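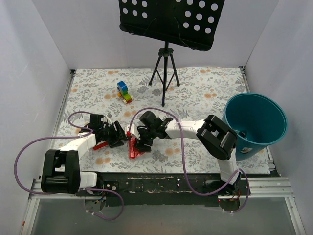 ## Notes from the touchline

Well, that was a Saturday and a half. I got back from Plavow with no voice, one glove and a programme so wet it has dried into a brick, and I'd do it all again tomorrow. For those who couldn't make the trip, Millivbridge came away with a 2-2 draw that felt like a win for most of the drive home and then a bit less like one when I saw the table.

We were two down by the break and, to be fair to Plavow, it could have been more. They pressed us high up the pitch and we kept trying to pass our way out through the middle, where it was mostly mud. The second half was a different team altogether! We went longer, we won the second balls, and the first goal came from a corner that I'm fairly sure their keeper thought was going wide. The equaliser arrived with 8 minutes left, right in front of the travelling lot, and somebody's flask went clean over the hoardings (if it's yours, the Plavow club shop has it behind the till).

That makes it seven games unbeaten. The last time we lost was in December, on that horrible frozen pitch, and I remember writing in this very newsletter that I couldn't see where the next point was coming from. Please don't go back and look it up.

The gate was given as 1768, their best of the season, and a good chunk of that was us. The noise under that low roof was something else – my ears were still ringing at Sunday lunch.

## Bits and pieces

**Siladum at home.** Next up is the big one. Siladum are two points above us and they've been very hard to score against, so bring your patience as well as your scarf. The turnstiles on the river side will open half an hour earlier than usual. Cash only on that side, card on the other.

**Coach to Voß.** Now for the pre-season friendly, which I've been going on about for months. We've got 22 seats left on the coach and I'd really like to see them filled. It's a long old way, I know, but the last trip over was one of the best weekends I've had following this club, and the sausages alone are worth the ferry. Names on the sheet in the clubhouse, please, with a mobile number I can read. Several of you have handwriting like a doctor's.

**Shirts.** The green away shirt is back in stock in every size except medium. More mediums are on order. The children's ones come up small, so go a size bigger.

**Parking.** The school field is out of use until the ground firms up. Please don't park across the bungalows on the lane – we had two complaints last time.

See you at the Siladum game. I'll be in my usual spot by the tea hatch, hopefully with two gloves.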